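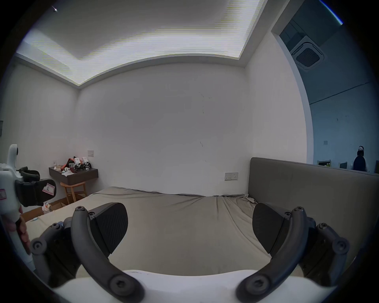

Drodar Travel Mandolin – review

I have been playing folk and old-time mandolin for 11 years now, mostly in kitchens and on porches, and I've always been a little snobbish about travel instruments. They tend to sound like a cigar box with a cold. So when I ordered the Drodar last July, ahead of the fiddle camp at Vurnencombe, I wasn't expecting to fall for it the way I did!

Let me start with the neck, which is lovely. It's a touch wider than my old Laitinen (a dear thing, but hard on my left hand these days), and I had no trouble finding my way up to the higher positions. The frets were nicely finished, and the action needed only a small tweak at the bridge – maybe ten minutes of fiddling about with a cup of coffee next to me.

The sound is smaller than a full-size mandolin, of course. In a jam with two banjos I pretty much disappeared. But for slow airs and waltzes, or playing along behind one singer, it has a sweet, woody tone that I've grown very fond of, and the chop chords are drier and punchier than I'd hoped for.

Now for the grumbles. The tuners on the G strings slip a bit in damp weather, and I spent a good part of the first evening at camp retuning between tunes. The strings it came with were dull as dishwater, so I put on a set of Vulen light gauge and it woke right up. And the gig bag is thin, with a pocket that barely takes a tuner and six picks, let alone a tune book.

Would I buy it again? Yes, and I'd budget for the better strings and a proper case from the start. Mine has gone on every trip since camp, and the Laitinen has been staying home in its case.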